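Home | Recipes | Opinion | Kitchen Notes | About | Subscribe

The Case Against the Ten-Minute Dinner

March 2023

Soup used to be a thing you started before lunch and forgot about. You put a bone in a pot with an onion, you went off and lived your life, and by evening the house smelled like somebody in it was competent. Now soup is a race. I have on my counter a cookbook that promises a minestrone in 10 minutes, and I would like to speak to its author.

I have made the minestrone. It took 10 minutes if you begin timing after the carrots have been peeled, the celery washed, the garlic minced, the beans drained and the stock brought to a boil by some other person in some other kitchen. My own clock, which began when I opened the refrigerator, said something else. And what I had at the end was hot water with vegetables in it, each one keeping to itself like strangers in an elevator.

Time is an ingredient. It costs less than saffron and you don't have to store it in a tin, yet recipe writers treat it as a kind of contamination, to be kept as close to zero as the law allows. The onions are the worst of it. "Cook until deeply golden, 5 minutes." I've cooked onions on gas, on electric, on a camp stove in the rain, and at 5 minutes they have never been anything but damp and worried. A golden onion takes the better part of an hour. Everyone who writes recipes for a living knows this, and they print the 5 anyway, and we stand there at the stove assuming the fault is ours.

I blame the gadgets a little. I own a Lindus, the countertop pressure cooker with the lid that sings, and I'll admit it does dried beans well. What it does not do is cook a stew in 20 minutes, whatever the booklet claims, unless you leave out the part where it sits there gathering its strength. I have read most of a newspaper while my Lindus came up to pressure. I could have been browning something. 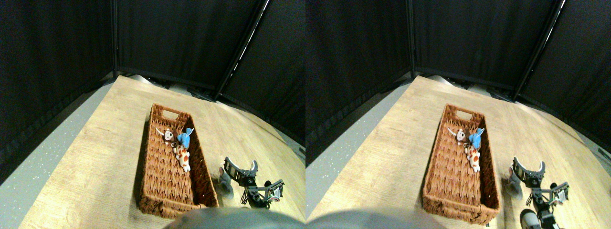

Grustaron Supper Club - Food Writing Group

There is a lentil dish they serve at Ghauri, the little restaurant by the bus depot, that I have been trying to copy for years. It is dark and thick and tastes faintly of smoke. I finally got up the nerve to ask what was in it, hoping for a secret spice. Lentils, I was told, and butter, and it stays on the back burner all night. I went home and looked at my spice rack, on which I had spent a good deal of money.

I know the objection. People work. People have children who are hungry at once and for one specific noodle. I don't think anybody getting in the door at half past six should be lectured about braising, and if that is you, please make an egg. An egg is a wonderful supper and it really is quick. So is a piece of fish, or toast with a tomato on it, or a bowl of the good pasta with too much cheese. There is a whole world of food that is fast by nature and doesn't have to be bullied into it.

My quarrel is with the other stuff. The speedy pot roast. The weeknight cassoulet. The risotto you don't stir, made in the oven, by people who seem to think the stirring was a clerical error. If a dish needs 3 hours, then let it have them, and print the number where I can see it before I've bought the meat. Most of those hours are free anyway. A pot roast asks very little of you once the lid is on. You can nap. You can quarrel with your family. I did both last June during a single brisket, and the brisket came out fine.

Slow food of this sort is also far more forgiving than the quick kind. Forget a steak for two minutes and you've made a shoe. Forget a pot of beans on a low flame and they only become more so. I am an absent-minded person, and I suspect I took up braising for the same reason other people take up elastic waistbands.

So here is my modest proposal. Every recipe should carry two times: the one the author wishes for and the one that passed on the kitchen clock. I tried this out on the group when I brought in my beef and barley soup, which I had written up as taking "an afternoon." I was asked if I could be more exact. I said a long afternoon, with the radio on.

Share this: 20 shares | 3 comments

Comments

barleyfan
The onion thing makes me crazy. I double whatever the recipe says and then double it again.

Tumum Street Cook
Have to stick up for oven risotto. My arm is old and I can't taste the difference. Agree about the cassoulet though.

potlidpat
Are you going to post the barley soup? And does it freeze?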